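List: film and stage trade, Eltstead region
Subject: Re: Flavatberg booth fees and the badge question

Replying to the digest, as the thread was getting hard to follow. I have trimmed the quote to the parts I can answer.
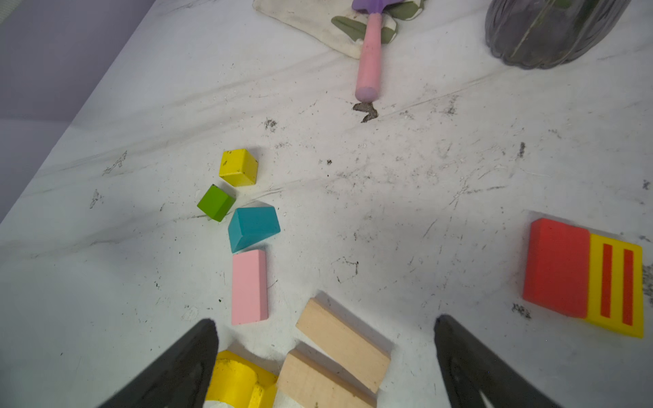
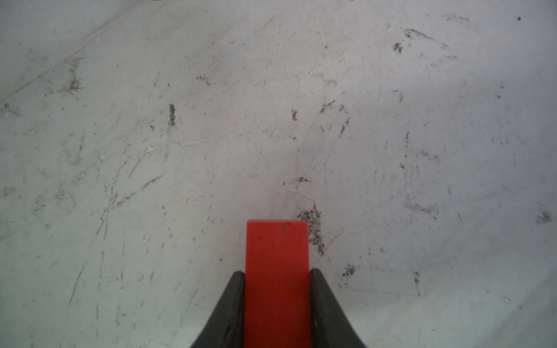
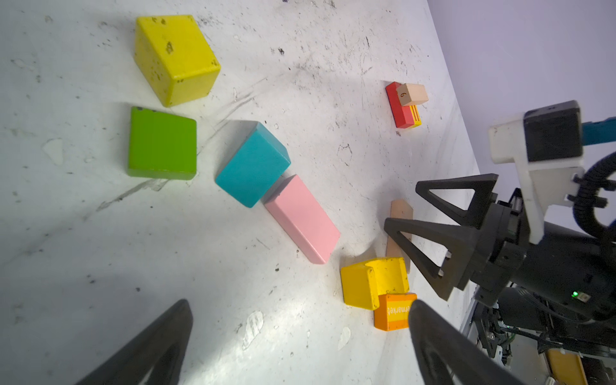
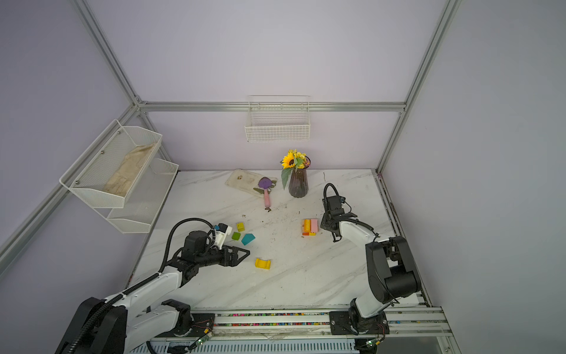

Vol. 8, Issue 1389

> We paid 900 for a half booth at Flavatberg last June and got
> mostly actors handing us headshots. We rent lighting. Is there
> any point going back, or is Pelen the better show for a shop
> our size? Also, does the exhibitor badge get you into the
> panels or do you pay again?

The badge covers the panels on the main floor. It does not cover the workshops upstairs, and the form is unclear on that. Ask for the workshop add-on when you book. At the door they charge full price.

On the booth, the half size is now 1000 and they have moved the rental houses to the back wall, next to Boonyarit and the other post shops. I think that helps you. The people who walk that far are mostly looking for gear or an edit suite. The actors stay up front by the casting tables.

Pelen is smaller and quieter. We did it twice and came home with two steady clients, both theater companies that needed dimmers for a full season. We got none of that from Flavatberg. But load-in at Pelen is poor — one freight elevator, shared with the caterer — and you need to be there by 8 in the morning or you will wait until noon.

If you can only do one, I would pick Pelen and send one person to walk Flavatberg without a booth.

> And is anyone sharing a truck from Eltstead?

We have space for two road cases and some stands, no more than that. Write to me off list with the weights.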